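Consejos para el taller en casa: cuando el brazo suelta la pieza antes de tiempo

Escribo esta página porque el mes pasado perdí casi 4 horas buscando una avería que no era una avería. Tengo un brazo de segunda mano en el cuarto del fondo, en Steston, y lo uso para ordenar piezas pequeñas sobre una mesa. Los consejos sirven también para otros brazos de este tamaño y pido perdón si alguna palabra técnica no es la que se usa en su país. El español lo aprendí de adulta.

El problema era el siguiente. La pinza bajaba, cerraba, subía un poco y dejaba caer el bloque. A veces caía en su sitio y a veces rodaba hasta el borde. Después de varios intentos el brazo se quedaba en parada de protección y había que empezar desde el principio. La primera idea fue cambiar los dedos de la pinza. Fue una mala idea, porque los dedos estaban bien y perdí la tarde con los tornillos.

Primero: parar de verdad

Antes de meter las manos en la mesa, pulse la parada de emergencia. La pausa del programa no es suficiente. Con el programa en pausa, una persona distraída puede tocar la pantalla y el brazo continúa su camino. Yo tengo la seta roja pegada al lado de la silla, a la altura de la rodilla, y la pruebo cada mañana antes de trabajar.

Si trabajan dos personas, una sola da las órdenes. En nuestra casa las damos en voz alta: «paro», «parado», «manos fuera». Parece un juego de niños y al principio da un poco de vergüenza.

Recoja también las mangas anchas, las pulseras y el pelo largo. Los dedos de una pinza pequeña no parecen peligrosos, pero aprietan más de lo que uno piensa.

Segundo: mirar la tela

Mucha gente pone una tela sobre la mesa para que las piezas no resbalen. Yo también. La tela es buena, pero se mueve. Cada vez que la pinza toca un poco bajo, empuja la tela unos milímetros y hace un pliegue. El pliegue levanta la pieza de un lado, la pieza queda torcida y los dedos cierran sobre una esquina. Después de muchas repeticiones la altura que usted enseñó por la mañana ya no vale.

Remedios que me funcionaron:

Estirar la tela y sujetarla con pinzas de oficina por debajo del tablero, nunca por encima, donde puede chocar el brazo.
Planchar la tela. Sí, con la plancha de las camisas.
Subir la altura de agarre un poco y probar otra vez, con velocidad baja.

Tercero: mirar lo que estorba

Una caja en el medio de la mesa cambia todo. El camino que estaba libre ayer ahora pasa demasiado cerca del cartón, y si la pieza está detrás de la caja, la persona sentada delante no la ve bien. Conviene levantarse y mirar desde el otro lado antes de dar la orden.

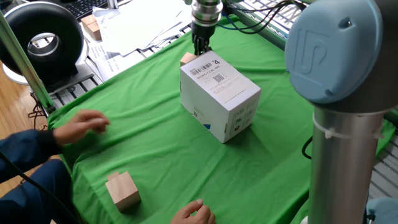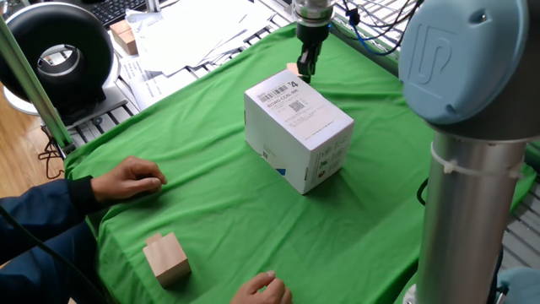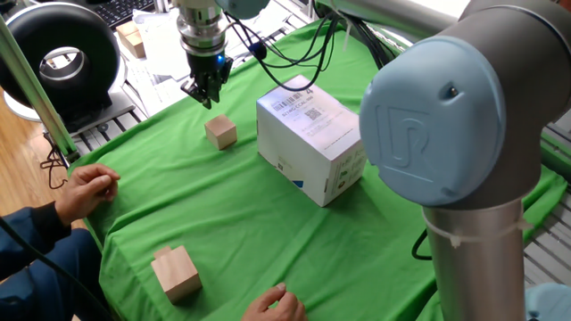

La caja blanca sobre la tela verde, con los bloques de madera y la pinza detrás.

Si la caja tiene que quedarse, enseñe un punto intermedio por encima de ella, bastante alto. El programa será más lento, pero la pinza no entrará de lado contra el cartón. Mi error fue dejar el punto intermedio de la semana anterior, cuando usaba una caja más baja. La pinza rozaba el borde y el golpe era tan suave que no se oía. Sin embargo bastaba para mover la pieza dentro de los dedos.

Una caja vacía es peor que una llena. Se desplaza con nada y cada vez queda en otro ángulo. Póngale peso dentro (yo uso un paquete de sal) y marque las esquinas en la tela con tiza de costura, que se quita después con un cepillo.

Cuarto: los cables

El cable de la pinza sube por el brazo y tiene que doblarse con él. Si está muy tirante, en algunas posturas la conexión falla durante un instante, y la pinza puede perder la orden de cerrar. Si está muy flojo, se engancha con cualquier cosa detrás de la mesa.

Yo hago la prueba así. Con el brazo en modo libre y muy despacio, lo llevo con las manos a las posturas más lejanas del programa y miro el cable en cada una. Donde tira, abro la brida y doy un poco más de cable. La brida no se aprieta con toda la fuerza, porque el plástico muerde la funda. Debe quedar firme, pero el cable todavía puede deslizarse un poco con los dedos. Y la punta que sobra se corta a ras – las puntas largas arañan las manos y también se enganchan.

En el suelo, los cables van contra la pared y lejos de las ruedas de la silla. Esto lo aprendí por la vía cara.

Quinto: apuntar los fallos

Compré una libreta y escribí cada caída de pieza: la hora, la postura, la velocidad. Al final de la segunda página se veía que todas las caídas venían después del paso por encima de la caja. Sin la libreta yo seguía culpando a los dedos. Mi vecina Effie Kinnear, que arregla máquinas de coser en Trokstead, me dijo que ella hace lo mismo con las puntadas perdidas.

Anote también los cambios que hace usted, uno por uno. Si cambia la altura, la tela y la velocidad en el mismo momento, no sabrá cuál de los tres fue el remedio. Yo bajé la velocidad de 505 a 155 milímetros por segundo para las pruebas y la dejé así hasta terminar. Luego la subí otra vez, poco a poco.

Qué hacer cuando la pieza ya se cayó

No la recoja con el brazo en marcha, aunque esté muy cerca de su mano. Es la tentación más grande de todas, y yo caí en ella una vez. Solo me llevé un golpe en la muñeca, pero desde entonces el orden es siempre el mismo: parar, esperar, recoger, colocar, retirar las manos de la tela, mirar el camino y entonces rearmar.

Si el brazo se detuvo contra algo, no lo fuerce con las manos. Quite primero el obstáculo si sale fácilmente. Si no sale, mueva el brazo en la dirección contraria con los botones, a la velocidad mínima.

Para limpiar los dedos de la pinza uso un paño apenas húmedo y después uno seco. El polvo de madera hace una capa muy fina que resbala. El alcohol puede estropear la goma de algunos modelos, así que lea antes el manual del suyo.

Actualizado el 10 de octubre. He añadido la parte de la brida, que faltaba en la primera versión.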